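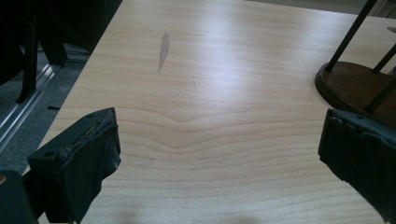

Unit 4: Finger pads, hand-held gripper

Handout for the Wednesday bench session. Bring the log sheet from Unit 3. Notes by Parveen Talpur, revised in July.

4.1 Condition of the covering

The padded covering is a wearing part. Inspect both fingers before each session and again after every 300 grasps. Wear shows first at the edges. On the left finger the covering is torn and frayed along the edge of the top face, with small threads and lighter flecks exposed. The right finger is scuffed, and its covering has bunched into small ridges along the upper edge.

Grade each finger separately:

Grade A. Surface marked, edges whole.
Grade B. Covering scuffed or wrinkled, no tear.
Grade C. Covering torn, threads showing.

The left finger is grade C. The right is entered as grade B until it has been checked from the other side. Pads are changed in pairs whatever the lower grade, so this tool is due for a new pair. A new pad opposite an old one shifts the grip centre and the width reading will no longer agree with the log.

4.2 Changing the pads

Open the gripper fully and switch off at the handle. Remove the finger screws and keep them in the tray, left and right apart. Peel the old covering from the inner face outwards. Scrape off the remaining adhesive with a plastic blade. Do not use a metal one. Wipe down, leave to dry, then lay the new pad from the bottom upwards without stretching it. Trim flush. Clear any adhesive from the screw holes before refitting.

Press the fingers together on the setting block for 4 minutes.

4.3 Checking the work surface

Bare table should be visible between the open fingers before the zero is taken. Note existing marks on the table in the log. The thin grey-brown streak running along the grain is one such mark, and it should be entered so that it is not later taken for pad residue.

4.4 Zero and records

Close on nothing, set zero, open fully, repeat. If the two readings differ, go back to 4.2 and check the trim. Pads are discarded at 1000 grasps even at grade A. Spare pads are ordered from Plurier through Shahzad Mirani.

Reading for next time: Unit 5, handle and trigger.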